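Powers of Attorney: Your Questions Answered

We love getting questions about powers of attorney, because it means someone is planning ahead! These are the ones that reach our Stostport office most often.

What does a power of attorney do?
It lets a person you choose (your agent) sign papers, pay bills or deal with property for you. You decide how wide to make it. Some clients hand over one house sale and nothing else, and others want their agent able to run everything from the checking account to the tax return.

Do I lose control of my own money?
No! You can go on making your own decisions for as long as you're able to, and you can cancel the document while you still have capacity.

What does "durable" mean?
A durable power of attorney stays in force if you later become unable to make decisions. Most of our clients ask for this kind, and it's the one I have myself.

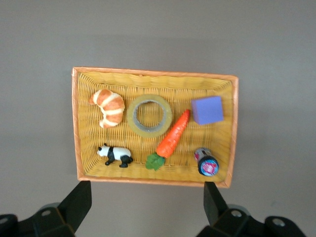
Small toys in a wicker basket

Can I name two agents?
Yes, and plenty of families do. Please think about whether they must act together or can each sign alone. Acting together is a nice safeguard, but it gets slow when one of them lives three time zones away and the bank wants both signatures.

Does it still work after I die?
It ends at death, and from then on your will and your executor take over. My colleague Trevor Haworth handles wills and is always happy to sit in on the same meeting.

How long does it take?
We usually have a draft to you within 13 days of the first meeting. Read it slowly, scribble all over it, call us with anything that sounds odd (we really do enjoy those calls), and then come in to sign before our notary. Bring a government photo ID.

Will my bank accept it?
Most do, though some like to see their own form as well. Take a copy to your branch early, while everything is calm, and ask them to put it on file.

Can you come to me?
We can! Home and hospital visits are available all over Stostport and Nuttall. Call before noon if you need one the same day.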